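Our Day at Prunbridge, November 2019

Bülent Keskin drove, which meant we got there early and had time for a second coffee in the parking lot. I am glad we did, because Duygu Taşdemir walks fast and talks faster, and she had us through the front door and into the bed-making and laundry room before I had my notebook open!

We had come with one question from the board at Weston. If we put money aside for home-help equipment in the next budget, what would we be paying for? I think most of us expected a price on a sheet of paper. What we got was a long and very friendly morning about everything that goes around the price.

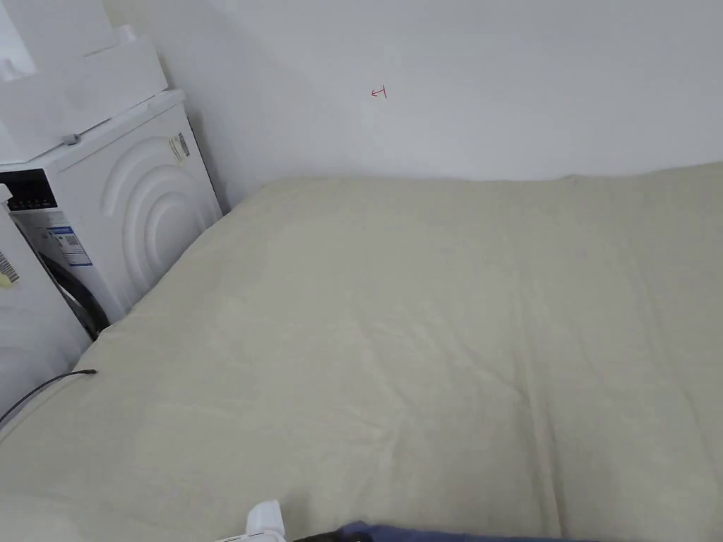
Duygu's advice was to budget for the practice room first. You need a bed, you need a washer, you need a wall you don't mind marking up, and you need them to stay put for months. Handheld grippers come next, and she would start with 2 and add more later (they had bought too many at once and half of them sat in a closet). Covers, cables and spare fingertips ran them $246 last quarter, and Nelly Bedoya, who keeps our books, wrote that one down twice.

Then there is the time. Henrique Rocha told us new people need 10 sessions before their sheet folding is any use to the software folks, and those hours have to be paid like any others. He was very patient with me when I tried it myself. I bunched up one whole corner and he just smoothed it out again and said to go slower.

Lunch was soup and very good bread. Muchen Tang joined us and went through the Nendolon service plan, which comes to $1,347 a year per station and covers repairs but not shipping. Ask about shipping! Bülent did, and there was a bit of a silence.

My own feeling is that we should plan for one station, see how the spring goes, and bring the bigger request back in March. Nelly would like quotes from two other places first and I expect she will get her way. Her notes are in the blue folder in the office if anybody wants to look through them before the meeting.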